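Notebook, Wondotbridge kitchen - March

9:40
Picked up where the last entry stopped. The Talter planner still refuses about half of the kettle approaches it should accept. Same symptom as before: it finds the grasp, solves IK, then the last segment comes back as "start state in collision" even though the arm is nowhere near anything. Turned on verbose logging in Utis and replayed the bag from yesterday. The collision pair is always the same, upper arm link against the octomap.

So it's the self filter. The map is picking up bits of our own cables and keeping them as obstacles. The URDF has the arm and the gripper but no cable bundle, so the filter doesn't know to drop those points.

10:30
Two ways to fix it. One is to pad the self filter until it swallows the cables. The other is to add a rough cable volume to the gripper model as a second collision body, with self collision against the wrist turned off. Tried padding first, it being one line. It does clear the ghost points, but it also eats the top of the kettle handle once the gripper gets close, and then the grasp scorer sees a kettle with no handle and drops the candidate. Reverted.

Added the cable volume as a capsule hanging off the gripper mount. Ran 80 planning requests offline against the saved map. 4 failures, all of them real (goal inside the backguard, my own bad sampling). Good enough to try live.

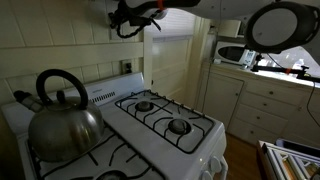
11:50
Live runs, slow speed. Plans come back clean now. Median planning time is 172 ms, with the capsule in and the octomap at the usual resolution. I had expected it to go up more than that.

New problem, which was hiding behind the old one. The depth on the kettle body is bad. The steel reflects the room and the stereo matcher puts a dent in the side of it, so the fitted cylinder ends up too far back and tilted. The handle is black and comes out fine. Changed the pose estimate to use handle points only and take the body from the stored mesh. Yaw is still ambiguous from some views, so I let the spout break the tie when it's visible and keep the last yaw when it isn't.

The grates also give trouble. The gaps between the bars come through as noise and the plane fit jumps between the bar tops and the enamel underneath. For now the support height is fixed in the Hyun config file, under stove_surface. Ugly, but it holds still.

14:15
Controller side. Impedance gains on the lift were left over from the drawer task and much too soft in z. Raised z stiffness to 400 and left x and y alone. The approach looks the same, the lift no longer sags at the start. Have not touched damping. If anybody hears it buzz on contact, put z back to the old value and write it down here.

Also found that the Utis launch file was loading gains twice, once from the task folder and once from the default. The second one wins. This explains why my changes last week did nothing. Removed the default load from the stove launch only - the other tasks still depend on it and I don't want to break them without a test.

To do
- Merge the capsule into the main gripper description, after checking it against the cabinet and microwave tasks.
- Log the self filter output as its own topic. Should have had that from the start.
- Proper fix for support height, maybe a prior on the plane instead of a constant.
- Yaw tie-break needs a unit test with the spout hidden.
- Delete the padded config from the shared folder, I left it there by mistake.

Branch is stove-selffilter, not merged. Bags from the live runs are still copying.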